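February 24, 2021
By Gudrun Brandes

The second pressing came up the stairs in April, in 20 boxes, and Ludger Stöcker carried every one of them himself because he did not trust the elevator and did not much trust Győző either. Győző had a bad shoulder and a way of setting things down before he had quite reached the floor.

"It's only records," said Győző, who had played drums on all four sides of it and felt he was allowed to say so.

"It's Nindenik," said Ludger, a little out of breath, and went down for another.

They had made Nindenik in a dairy that had stopped being a dairy, over one long wet winter, with the heaters switched off whenever the tape was running – the fans got into the microphones, and Pierina Negri, who was recording them, had ears like a deer. So they played in coats. Győző played the same figure for forty minutes at a stretch in fingerless gloves, round and round, until he no longer felt he was hitting anything and the pattern seemed to come up through the drain in the floor. Ludger leaned his guitar against the amplifier and let it howl. Now and then Pierina would raise one hand behind the glass, meaning that something had happened and they should on no account stop.

The first pressing had been 395 copies, an odd number that came from the plant running short of black vinyl and the band running short of money on the same afternoon. Clellel, the label, was really only Euan Moncrieff and his kitchen table, and Euan had written to say he was sorry and that he would understand if they went elsewhere. Where would they have gone? They sent him a cheese.

Then a radio host two countries away played the whole of side three late one night, without a word before or after, and people began writing to Euan's kitchen. They were polite, most of them. One man wanted to know what key it was in. A woman wrote that she had put it on while painting her hallway and had painted the hallway twice.

So now there were 1,000 more, and Ludger sat down on the last box with his knees apart and his cap in his hands, looking older than he had at the bottom of the stairs.

"Play it," said Pierina. "One of us ought to check."

Győző slit the tape with his door key and slid a copy out, and they put it on the old turntable by the window. There was the hiss of the dairy, and a creak that was Ludger's chair, and then the drums coming in from so far away that you might have taken them for somebody working in the next street. They listened to the whole side standing up. Outside the light went, and it didn't occur to any of them to find the lamp.

"You rush," Ludger said when the needle lifted. "Just there, before the end."

"I was cold," said Győző, and turned it over.
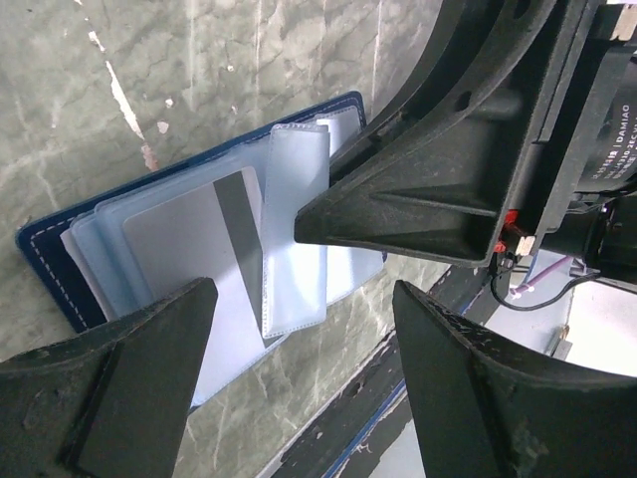
Why did they switch the heaters off while they were recording?
The noise of the fans was getting into the microphones, so they played in their coats whenever the tape was running.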